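The left one had been pulling to one side since March, and Seidu Amissah had been blamed for it since March too.

"It's your wrist," said the support desk at Skilingate, which had never met his wrist.

So he did what the manual called a field alignment. The manual ran to 600 pages, and 41 of them were about safe lifting, though the gripper weighed less than his lunch. Page 22 told him to find a level surface, free of vibration, in a clean workshop. Seidu had a bedroom. He considered the bed, decided it was level in spirit, and got started.

He wiped the yellow fingers with a cloth. He checked the cross-head screw, which Kwak, who had owned the pair before him, liked to tighten whenever he was sad. Kwak had gone through a long divorce. It took Seidu two screwdrivers and a word his grandmother believed he didn't know. 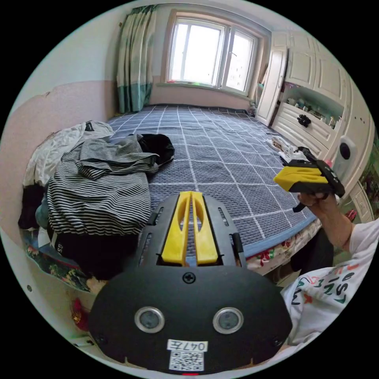
Number 047, with its partner held sideways over the edge of the bed.

"Hold it parallel for 30 seconds," said the manual, "and think of nothing." Seidu suspected the second part was the translator's own.

He thought about the laundry. He thought about the striped one, and whether it could go another day. He closed the fingers, opened them, closed them again. They met in the middle like two neighbors who had agreed to be civil.

He wrote to Skilingate that the fault was cleared. The reply came before he had put the screwdrivers away. They were delighted, they said, and had made a note on his account that the problem had been his wrist.

Seidu read it twice. Then he picked up the right one, which had never given anybody any trouble, and turned to page 22.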